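ok short thread on the Brosham footbridge, bc I spent all morning in the county archive and my hands smell like old paper

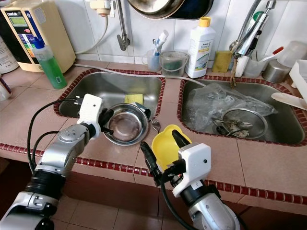 So the bridge opened in May, 51 years before the highway came thru. Everyone in town calls it the Landel bridge. Landel didn't design it. He paid for it

the designer was a guy called Mohammed, first name missing from every single drawing I've found so far. Just "Mohammed, engr." in the corner. Tiny neat lettering

20 sheets of drawings. 8 of them are only the anchorages. He was really worried about the east bank - soft clay, floods every spring. Notes all over the margins

my favorite note: "deeper." Underlined twice. No other words on the sheet

Cable order is in there too. 2635 feet of wire rope, which seems like way too much for a bridge that size?? Uchenna Chukwu thinks they ordered spare for the ferry line. Could be. I want to see the reciept

also the deck you walk on now isn't the first one. Original planks got swapped out when Horkolance took over the mill and started sending carts across. Heavier beams, same cables

Same cables!! He left that much room in the numbers

Titilayo Olatunji at the archive let me stay past noon and found a letter I'd missed, Mohammed asking Landel for another month on the footings. Landel's answer is not in the folder

going back for the letter books next. If anyones family has old Brosham photos with the towers in them pls send, esp the east side

and yes I will post the "deeper" sheet once I get permission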